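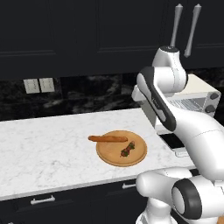 一、我为什么选这个题目

我学中文已经有几年,但是有一句最短的话,我到现在还说得不好,就是“不行”。语法上它很容易,发音也不难。可是同学请我帮忙的时候,我总是先说“可以”,回到宿舍以后才后悔。我用母语说话的时候也是这样,所以这不只是语言的问题。

今年三月,我住的Ukach宿舍楼办一个晚会,有一位同学请我做主持人。我不喜欢站在很多人前面,而且那个星期我有考试。我还是答应了。考试的成绩不太好,主持也不太好,后来我有一段时间对那位同学很冷淡。她问我是不是生气了,我说没有。过了很久我才明白,我生气的对象是我自己,但是我让她受到了影响。

因为这件事,我在Tovergate学院的“个人与社会”课上选了这个题目:我们为什么很难拒绝别人,拒绝以后又会有什么感觉。指导老师是Zhenhua Shi老师。老师看了我的第一个计划,说范围太大,建议我只研究日常生活里的小请求,不要研究工作合同、家庭矛盾这样的大事。我接受了这个建议。

二、我想回答的问题

我先写了很多问题,后来删掉了大部分,留下下面的:

人在答应一件自己不想做的事情以前,心里想的是什么?
说“不”以后,对方的反应跟我们担心的一样不一样?
如果不当场回答,先等一等,结果会不会不同?

我没有打算证明哪一种性格比较好。愿意帮助别人是很好的事,我的父母也是这样教我的。我想研究的是那些嘴上同意、心里不同意的时候。

三、方法

参加这个项目的有11个人,都是学院的学生,其中有我的同班同学,也有Alley读书小组的成员。我自己也写了记录,但是没有把自己算在里面,因为我知道题目的目的,写的时候可能会受影响。

记录一共进行3周。每个人有一个小本子。遇到别人的请求时,如果心里有犹豫,就在当天晚上写下来。我请大家写这些内容:请求是什么,对方跟自己是什么关系,自己怎么回答的,回答以前担心什么,后来发生了什么。不需要写对方的名字。语言可以自己选择,有的人用中文写,有的人用英文写,也有人两种语言混在一起写。

第一周大家像平时一样生活,不改变什么。从第二周开始,我请大家试一个办法:听到请求以后,先说“我想一下,等会儿告诉你”,然后至少等10分钟再回答。为什么是10分钟,没有很科学的根据。我问过几位同学,他们觉得再长的话对方会不高兴,再短的话自己还来不及想。

记录结束以后,我跟每个人单独谈话。谈话的地方是图书馆后面的Mridha茶室,那里下午比较安静。我没有录音,只做笔记,谈完以后把笔记给对方看,请他们改正我听错的地方。有一位同学改了很多,她说我把她写得太可怜了。这个意见对我很有用,后来我写别人的时候也更小心。

四、记录里的内容

1. 答应以前的担心

我原来以为,大家最怕的是对方生气。读了本子以后,我发现写“怕他生气”的人有,可是更常见的句子是“怕他觉得我是那样的人”。“那样的人”有不同的意思:自私的人,懒的人,看不起朋友的人。也就是说,很多人担心的是自己在对方眼睛里的样子。

有一位同学写:“她只是借我的笔记,借一天。我不想借,因为我的字很难看。可是我不能说这个理由,所以我借了。”我很喜欢这一段,因为它很小,也很真实。拒绝有时候需要一个理由,而真正的理由往往是我们不好意思说的。

也有人的担心跟记忆有关系。一位男同学写到小时候的事,他拒绝跟表弟一起玩,被大人批评了很久。他说现在别人一开口,他还没有听完,头已经点下去了。

2. 拒绝以后的反应

这一部分跟我的预想差别比较大。在本子里,拒绝以后对方的回答大多数很普通,例如“好的”“没关系,我问别人”。有几位参加者对这样的回答感到意外,还有一点失望。一个人写道:“我准备了一个晚上怎么解释,她只说了一个哦。”

当然也有不顺利的情况。有一位同学拒绝替室友交作业,室友两天没有跟她说话。她在谈话的时候告诉我,那两天很难过,但是她没有后悔。后来室友自己先开口,问她要不要一起去吃饭。作业的事两个人都没有再提。我问她这样算不算解决了,她想了想,说她也不知道。

我还注意到一个现象,就是解释太长会带来麻烦。当一个人给出很多理由的时候,对方常常会一个一个地帮他解决。比如说“我没有车”,对方说“我来接你”;说“我明天要早起”,对方说“我们早点结束”。最后没有理由了,只好去。有人只说“这次我不去了,谢谢你叫我”,谈话很快就结束了。

3. 等一等的办法

对这个办法,大家的意见不一样。有的人觉得非常有帮助。他们说,刚听到请求的时候,身体会先紧张,脸会热,这时候说出来的话不是想好的话。走开一会儿,喝一点水,就能分清楚自己是愿意还是不愿意。有一位同学还发现,她等了以后回答“可以”的时候,做事情也比较高兴,因为那是她自己决定的。

可是也有人不喜欢。一位同学认为,等的时间让他更累,他在等的时候一直想对方会怎么想。另一位说,跟很熟的朋友这样讲话很奇怪,像银行的客服。她的朋友问她:“你怎么了?”后来她跟朋友解释了这个项目,朋友笑了,她就不再用这个办法了。

还有一个我没有想到的问题。如果请求是用手机发来的,很多人本来就不马上回答,有时候等一天。在这种情况下,等待不代表思考,很可能是躲避。我设计办法的时候没有把当面的请求和手机里的请求分开,这是我的疏忽。

五、我的理解

在开始的计划里,我用了“讨好型性格”这个词。现在我尽量少用它。网上有很多文章讲这个词,读的时候觉得每一句都在说我,读完以后又不知道应该做什么。在我收集的本子里,同一个人对老师说不出“不”,对姐姐说得很快;在宿舍里什么都答应,在球队里却很有主意。用一个词说明整个人,我觉得不太准确。

我觉得比较有用的问法是:在哪一种关系里,我不敢说出自己的意思?那种关系里有什么东西让我害怕失去?对我自己来说,答案是在新认识的人面前。我来到这里读书以后,几乎每个人都是新认识的人,所以我答应的事情特别多。晚会的事情也可以这样理解。

文化的影响我也想过。有的同学说,中文里的“再说吧”“看情况”其实已经是拒绝,说话的人和听话的人都懂。但是我作为学习中文的人,常常真的在等那个“再说”。我问过一位中国同学,他说他有时候也分不清楚。我的材料不够讨论这个问题,所以在这里只提一下。

六、不足的地方

参加的人比较少,而且都是学生,年龄也差不多。愿意参加这种项目的人,可能本来就对这个问题有兴趣,也可能他们参加就是因为不好意思拒绝我。在谈话里有一位同学笑着承认了后面这一点。我听了以后有些惭愧,问她要不要退出,她说不用,她已经写出兴趣来了。

另外,本子是晚上写的,白天的感觉到晚上会改变。有的人第一周写得很详细,最后一周只写几个字。我没有催他们,所以各人的材料有多有少,不能很好地比较。

还有语言的困难。用英文写的部分是我自己翻译的,Zhenhua Shi老师帮我看了引用的句子。如果还有不准确的地方,责任在我。

七、项目以后

学院要求报告的正文不超过4000字,所以本子里很多有意思的内容我没有办法放进来。参加者的本子已经全部还给他们,我只留下了自己的笔记,并且删掉了可以认出是谁的部分。

2023年10月28日,我在Alley读书小组介绍了这个项目。讨论的时候,有人问我现在会不会拒绝别人了。我回答说,比以前会一点,在宿舍还可以,在老师面前还不行。小组的负责人接着问我,下次能不能由我来准备讨论的材料。我说请让我想一下。第二天我告诉他,这个月我做不到,下个月可以。他回了一个“好”字。

感谢所有写本子的同学,也感谢Mridha茶室让我们每次坐那么久。

附:给参加者的说明(第二周开始使用)

听到请求以后,先把话听完。
可以说:“我想一下,等会儿告诉你。”也可以用自己习惯的说法。
如果事情很急,或者关系到安全,请不要等。
等的时候可以问自己:如果他完全不会介意,我会怎么回答?
想好以后一定要回复对方,不要让别人一直等。
晚上写记录,字数没有要求,不想写的那一天可以空着。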